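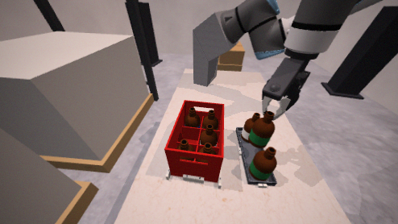
Halima Akpan wants to know when she can stop emptying the dishwasher. She has been reading this newsletter for three years, she writes, and in that time I have promised her a robot that folds towels, a robot that wipes counters and a robot that puts groceries away, and her forks are still where she left them. "I would settle for one that does the bottles," she adds. "We have a lot of bottles."

Fair enough, Halima. Let's do the bottles.

Moving bottles between a crate and a tray is about as dull as a chore gets. A teenager with a summer job at a beverage depot can be trained for it in the time it takes to say "those go there." It's also one of the jobs that people in the automation business keep coming back to, partly because depots and restaurants have real trouble keeping staff on it and partly because it looks so easy that failing at it is embarrassing. A lot of the practice now goes on in simulation, where the crate is red, the bottles are brown, and the glass never has to be swept up.

I spent part of a Saturday on the phone with Musa Nnaji, who works on this kind of thing at a small outfit called Kimell, and I asked him Halima's question more or less word for word. He laughed for longer than I thought was polite. Then he gave me numbers, which I always appreciate.

Kimell ran its bottle task 1,628 times in simulation before letting it near a real arm. By the end the software was getting the whole job done nearly every time, and everyone was pleased with themselves. On the first morning with real glass they planned 44 tries. They stopped after 15 to have a meeting.

What went wrong was mostly small. The real crate had a slight bow in one wall, so the compartments weren't quite where the software believed they were. Some of the bottles had been rinsed and some hadn't, and a sticky neck behaves differently in a gripper than a clean one. One bottle went in leaning, and the next one was set down as though the first were standing straight. A person would have nudged the leaning one with a knuckle and gone on talking about lunch. The arm had no knuckle in its plan.

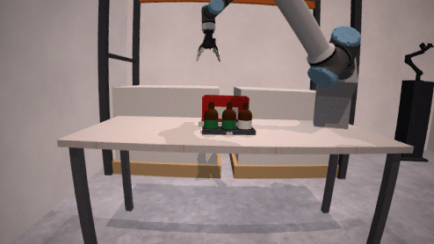 Gaps are the other headache. Two bottles standing nearly together are harder than two bottles standing well apart, as anyone knows who has tried to get one jar of mustard out of a full fridge door. The fingers need somewhere to go. People solve this by pushing things around with the backs of their hands, without noticing that they've done it, and Musa says teaching a machine to push things around on purpose has eaten more of his year than the picking up ever did. His team's second round on real glass, some weeks later, was again 44 tries, and that time they got through all of them before the meeting.

I asked him how many of the 44 had worked. "Most," he said, and then told me about the new crates they'd ordered.

So that's the shop floor, where things are going better than the above makes it sound. A depot can buy stiffer crates. It can decide that every tray goes in the same spot and bolt down a couple of brackets to make sure. It can put up with a machine that is slower than the teenager, provided the machine is willing to be slow at three in the morning. Arnout Hendriks wrote in after the last issue to say that his plant has had an arm from Cedovent loading crates since December, and that the night crew has stopped standing around to watch it. I take that as the best review a machine can get. He also mentions that somebody has to come by and rescue it a few times a shift, and that there's now a sign-up sheet for this.

Your kitchen is a different matter. Your kitchen has no brackets. The bottles come in wine, beer, olive oil and that square one somebody brought back from vacation. The light changes, the dog comes through, and the crate, if there is one, is a paper bag with a damp bottom. All the things a depot can fix ahead of time are things you would have to fix ahead of time, and if you're going to line up your empties by shape an inch and a half apart for the robot, you may as well carry them out to the bin while you're there.

There are firms that say otherwise. I sat through an online demo of the Helier home assistant last month, and it did put a bottle in a rack. It took long enough that the host ran out of things to say about it and started in on the color options. I asked in the chat whether it could do two bottles, and was told that this was an excellent question.

I don't want to be too sour about it. Five years ago I'd have told Halima to forget the whole idea, and I wouldn't say that now. Practicing in simulation is cheap, and it gets a machine to the point where its mistakes are interesting ones. The leaning bottle is a solvable problem. So is the bowed crate. The sticky neck I'm less sure of, having met some of those bottles.

My guess, for those who keep a list of my guesses (Chidubem Oyewole, I know you do): bars and depots first, hospital kitchens after that, and private homes a good while later, starting with the kind that already has a separate pantry and someone paid to stand in it. Forks come after bottles. Towels, I'm sorry to say, come after forks.

Next issue I'll have a visit to the laundry at Ogbonna, where they have been trying to get a machine to turn socks right side out. If you do this for a living, or have simply done it a great deal, write to me before then. Halima, same goes for the bottles.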